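Search this notebook
Print this page | E-mail this entry

August, bench log, started 9:40 in the morning

Picking up where I left the patch antenna yesterday. I had promised Rosalind Baptiste I would get a clean return loss sweep before lunch, and I nearly kept my word! The Calitz cable on port 2 was the trouble again (the short one with the scuffed collar). Wiggle it and the trace jumps, leave it alone and it behaves like an angel, so I've tied a red thread on it and put it in the drawer with the other suspects. Please don't fish it out unless you're really stuck.

With the spare cable on I redid the full calibration from scratch, short, open, load and through, and let the analyzer warm up for 90 minutes first, as we all agree to do and then forget. Room was at 298 K by the wall sensor. The resonance now sits a touch lower than Ailbhe Mac Suibhne's simulation says it should. My guess is the board constant, because the Jastier laminate we cut this batch from is older stock than the sheet she used for her model. I'll ask her to rerun it with a slightly higher value and see if the dip walks over to meet mine. 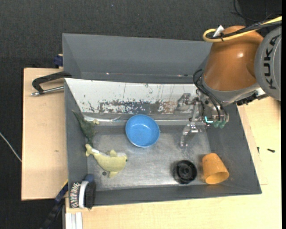
KUKA arm over the gray bin.

After lunch I moved on to the pattern cut for Pundamow. I took it in steps of 5 degrees to start with, just to see the overall shape, and the main lobe looks lovely, nice and even on both sides. The back lobe I don't trust yet. There's a ripple in it that smells like a reflection from the mast, and the absorber at the foot of the mast has been sagging for weeks (I pushed it back up and it sagged again while I was writing this). Averaging over 300 sweeps didn't shift the ripple at all, so it isn't noise.

Still to do: finer steps near the nulls, a repeat with the mast wrapped, and a proper reply to Hegarty about the connector order, which I've been putting off. Rosalind, the raw files are in the usual folder under "patch, second go." Ignore the first go, it has the bad cable in it.

Analyzer left on, source off, chamber door closed.

We use cookies to remember your settings. Accept | Read more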